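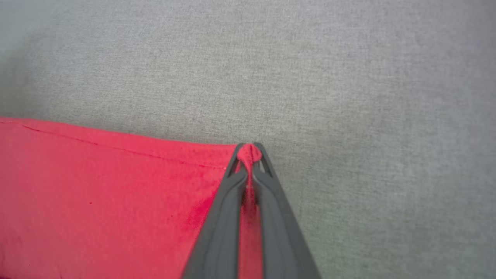
Stop buying cleaning by the hour

Been meaning to write this since March and keep not doing it. So, quickly, before the kettle boils.

Paying a cleaner by the hour is a daft way to buy cleaning. I've done it for years, at home and then for the two flats I look after for my aunt, and I've come round to thinking it's bad for everyone. Bad for me. Worse for the cleaner.

Think about what you're buying. Three hours. Three hours of what? A good cleaner who knows the place gets the kitchen, bathroom and floors done in two and then has to find things to do. Or goes slow. Or leaves early and feels guilty about it. A new one runs out of time before the oven and you get a note on the side, "sorry did not reach oven". Same money.

The firm we used first, Drosell, were hourly only. Minimum three, plus a 30 minute "settling in" slot you also paid for. Settling in to what, a two bed flat? When I asked if I could just pay for the bathroom and kitchen to be done properly, however long that took, the woman on the phone was perfectly nice and said the system wouldn't let her.

Then Hendriks, who price by the job. You get a list. Hob, sink, taps, inside of microwave, skirting if you want it. A price next to each. Took me a while to see how much calmer this is. I don't care if it takes forty minutes or four hours, and I've stopped hanging about in the hallway like a supervisor.

Jozef Desmet, who did our stairs for ages, disagrees with me on this and he's cleaned far more stairs than I have. His point: job prices get squeezed. Firm quotes low to win the work, and the person with the mop eats the difference. One filthy oven and your morning's gone, unpaid. Fair. I dont have a full answer. A decent firm looks at the place first and pays extra when it's bad, and plenty of firms aren't decent. But hourly gets squeezed as well, it just gets squeezed on travel time and nobody puts that on the invoice.

I added up last year's bills for both flats. Almost 2,000 pounds, and 842 of that was "additional time", no detail given. Additional time doing what? I rang. They coudn't say.

So ask for a list. Ask who pays when the job runs over, and if it's the cleaner, go elsewhere. Get the oven priced seperately, always. And if you've got a cleaner you like on an hourly rate and they finish early, pay the full three and let them go home.

Right, kettle.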